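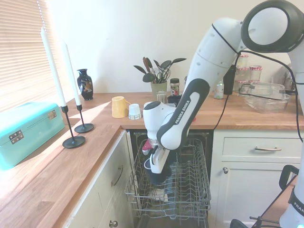
The arm over the upper rack of the dishwasher, October.

253 shares | 60 comments

Student robotics programs should score the unloading of a dishwasher by the failures a team records, and stop scoring it by the number of items moved. I have supervised the household manipulation project at Plivside for four terms and have marked it both ways. The count is easier to mark. It also teaches students to choose easy cups.

Our current project, Bonemance, uses a Franka Emika arm with a parallel gripper. The task specification is one page. The rack is out, the items are placed by someone outside the team, and the arm has to transfer each one to the counter without contact with the tines. Students see the specification in week one and most of them assume it is a grasping problem. By mid-term the logs show that grasping accounts for the minority of aborted runs. The larger share comes from approach paths that come too close to the underside of the benchtop, and from wrist orientations that are reachable on the way down and unreachable on the way back with an object held.

Under item counting, these aborts are worth nothing. Two years ago the leading team, under Urmas Juška, discarded them as soon as they occurred and reset. Their final score was excellent. When Raghda Moussa asked at the review what clearance they had assumed at the edge of the counter, they had no figure, and the value in their configuration file turned out to be the default. The marking scheme had told them it did not matter, and they had read it correctly.

The revised scheme allots 60 per cent to the failure log. Each entry needs the joint state at abort, the planned path, a proposed cause and a test that could show the cause to be wrong. Quyên Khúc's group submitted a log drawn from 3000 attempts, of which 253 were classified as unexplained. I gave that group the highest mark of the cohort. Their item count was third from the bottom.

Luzius Fankhauser has objected, in writing and at some length, that this rewards documentation over engineering, and that employers want a robot that empties the dishwasher. The second point is fair. A team could, in principle, write an admirable log about an arm that never lifts a spoon, so we kept a minimum item threshold. I would set it higher next year. On the first point I disagree. The log was the only submitted work from which the next cohort could start, and Vlasta Tóth's students did start from it, with the clearance model already fitted.

The regional organisers at Zistero still rank by items per run. Until that changes, our teams will go on placing mid-table there, and I will go on marking them by the log.

Share this article | 253 shares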